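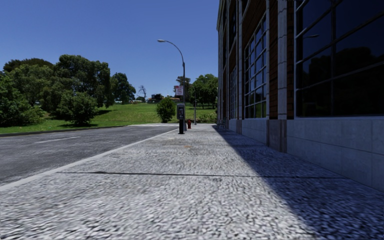

Marjorie Sugden reports that she has now driven the Danddale sidewalk route by remote more times than she has walked her own dog, and the trained policy still treats the edge of the building's shadow like the edge of a cliff.

Ticket: Dawber stops at shadow line, Danddale sim
Status: Open (again)

09:40 -- Reproduced. Start on the sunny paving, goal at the bench by the wall. Dawber rolls up to the shadow, stops, thinks, backs off. The joint lines in the paving don't bother it. Neither does the hydrant, which I'd at least have respected as a fear.

10:15 -- Checked the collision mesh in Ralisetti. The sidewalk is flat on both sides of the shadow. Nothing invisible parked there.

11:05 -- Replayed Marjorie's demos. Out of 258, 250 stay in the sunlight the whole way. The other eight cross the line, but in every one she lets go of the stick for a moment right at the edge. She says she was checking where the curb was. Dawber has learned that one pauses at shadows, as a courtesy.

11:30 -- Raised the idle filter to 800 ms so short pauses get cut before training. Retrained, 4000 steps. Dawber no longer stops at the shadow. It now speeds up at it. Progress, of a kind.

13:20 -- Put the filter back. Asked Marjorie for new demos: start in the shade, end in the shade, cross both ways, thumb on the stick throughout. Also asked her to vary the sun angle between runs, a setting she says she did not know existed. It is under Environment, three menus down, next to the one for birds.

15:45 -- New batch is in. Retrained from the Olport checkpoint. Crosses into shade cleanly and reaches the bench. Coming back out, it swings wide toward the lamp post, then corrects.

16:10 -- Leaving this open for the lamp post. Marjorie says she may have been doing that too.

3 comments | 2 shares

Related tickets
Olport checkpoint won't load after update
Ralisetti: stick drift recorded as steering
Dawber yields to its own reflection in window
Remote session drops when demo is saved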